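How to Test a Chore in Simulation Before You Trust a Robot With It

People ask me all the time whether a robot can do their dishes yet. My answer is usually "which dish, in which sink, and who put it there?" which gets me invited to fewer dinners than I'd like. But I do mean it as a real answer! A chore is a pile of little jobs, and some of those jobs a machine can manage right now and some it really can't. The good news is that you can find out which is which at your desk, for free, before you spend a dime on hardware.

I've been doing this on and off since May for the little repair shop in Curnstead where I help out, and also for my own kitchen, which is a much harder place to work. This page is how I go about it. You need a computer with a decent graphics card, any physics simulator that can load an arm and a two-finger gripper, and a few free evenings. I won't go through installing the simulator, as every one of them has its own page for that.

Step 1. Pick one piece of one chore

Don't pick "clean the kitchen." Don't even pick "empty the dishwasher." Pick "take one mug from the top rack and stand it on the counter." If you can't say the whole job in a single breath, cut it down again.

Write down where the thing starts, where it should end up, and what would count as a failure. I like to do the failures first. For the mug, mine were: dropped, knocked into something, set down on its side, never picked up at all. On the shop side I chose moving a small part from a bench to a tray, with pretty much the same list.

Step 2. Build a place that's as plain as you can stand

Your first room should be boring. Flat surfaces, flat colors, no clutter. I know it's tempting to model your whole kitchen down to the fridge magnets (I lost an entire weekend to a spice rack once), but all that extra stuff makes it harder to tell what went wrong later on.

Put in the surface the arm works over, the thing to be picked up, and the place it's going. Check that everything is the right size. Simulators mostly work in meters, and if you bring in a model that was drawn in millimeters you'll get a mug as tall as a water tower.

Step 3. Get a view from the wrist

Attach a virtual camera near the gripper so it looks out past the fingers. You'll still want a second camera that shows the whole setup, but the wrist view is what the robot has to work from, and it's very humbling. From across the room a job looks easy. From the wrist you get two fingers, a bit of whatever they're pointed at, and sometimes a whole lot of nothing.

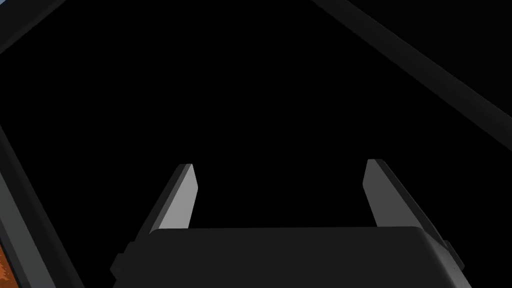 Spend a while moving the arm by hand with the sliders before you write any code. Go slow and watch the wrist view the whole time. What you want to learn is at which point in the reach your object comes into sight, and at which point you lose it again. I had a version of the mug job where the target disappeared for the last part of the approach, so the controller was guessing right when it mattered most. Tilting the camera a little fixed more than a week of fiddling with the code had.

Then fix your lights. A new project often comes with one light in a spot that doesn't suit you, and anything it doesn't reach goes black. Add a soft light overhead and a second one off to the side, and look again.

Step 4. Script the motion, badly

For the first try, skip the learning part. Just write the moves out: go above the object, open, come down, close, lift, go to the drop spot, open. If a plain script can't do the job with the object in a known place, a clever controller will have a hard time too, and you'll have a much worse time working out why.

Two settings will give you most of your grief. One is friction between the fingers and the object. Too low and everything slides out like a wet bar of soap, too high and the gripper picks things up by a corner in ways that would never work at home. The other is how hard the fingers close. Start gentle and turn it up a bit at a time.

Step 5. Start moving things around

Once your script works with everything in its spot, shift the object a little each time and turn it to a new angle. Let the simulator choose the positions for you. If you choose them yourself you'll be nice to the robot without meaning to be.

It's also worth sending the arm to odd poses and saving what the wrist camera gets. Point it at walls, at corners, at the side of a cabinet. Real homes are full of big blank surfaces, and a controller that has only ever looked at a tidy countertop can get very confused by one.

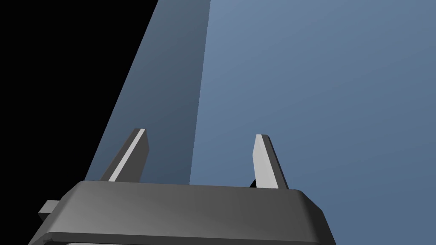

Wrist view in the simulator: open gripper, plain blue-gray surfaces behind it.

I keep a folder of views like that and run my object detector over all of them. It should find no mug. The first time I tried it, mine was quite sure there was a mug on a bare wall – so back I went to the training pictures for a while.

Step 6. Run it a lot, then write it all down

Leave it going overnight. My longest batch for the mug was 1233 tries, and I came down in the morning as excited as a kid. Sort the failures using the list you made in Step 1, and look through a handful of each kind yourself. A total doesn't tell you much. Seeing that nearly all your drops happen when the handle points away from the arm tells you plenty!

My friend Josefien Hoekstra, who went through an early draft of this page, asked me to add one thing: save your settings along with each batch. She's right. I had 13 folders with names like "final" and "final better" and no clue what was different between them.

So, can they do chores yet?

Some of them, sort of. If the object is stiff, the place is well lit, and things are more or less where they're expected, I'd say a two-finger gripper is up to it. That covers a fair bit of bench work, and it's why I feel pretty good about the part-to-tray job at the shop.

The kitchen is another story. Soft things are hard (dish towels, I'm looking at you). Clear glasses are hard to see. Stacked bowls stick together. And people keep moving stuff, so the robot has to cope with a counter that's different every single time. I can get one mug out of one pretend rack most of the time, and I'm still the one who empties the dishwasher.

If you want a next project, try a drawer. Pulling a handle looks simple, but the arm has to follow the path the drawer wants to take, and if it's off by a bit the whole thing binds up. I'm partway through mine and will put up the settings once it stops yanking the cabinet off the wall.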